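The Year I Stopped Ironing Pillowcases

My grandmother ironed everything. Sheets, dish towels, my grandfather's handkerchiefs, and I am fairly sure once a paper map. So when I moved into my own place I bought an iron before I bought a decent saucepan, and for almost 12 years I stood there every week pressing pillowcases that we were only going to drool on (sorry, but it's true!).

Then in November my shoulder went, and the ironing board stayed folded behind the door. I let the wrinkles pile up and waited to feel bad about it.

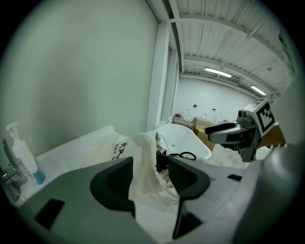 What my friends do

I asked around, of course, because I can't change a habit without polling everyone I know. Mafalda shakes each piece out hard, twice, and hangs it by the hem. Pei-shan folds things while they're still warm from the dryer and swears that's all anyone needs. Deok-su gave me such a blank look that I don't believe he has ever owned an iron, and he always looks perfectly nice.

I've ended up somewhere near Pei-shan's way, though I tend to forget the dryer until 9 at night and by then it's all stone cold.
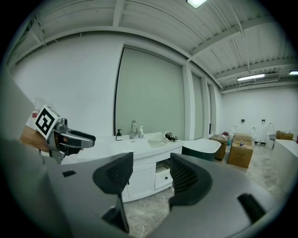 My mother came to stay for three nights after that, and I did get the iron out for her, just the two pillowcases, with a little lavender water the way Grandma used to do it. It smelled wonderful, I have to say. She slept beautifully and never mentioned the pillowcases, but she did ask why I was still using that lumpy old blanket, so I suppose I'll be writing about blankets next.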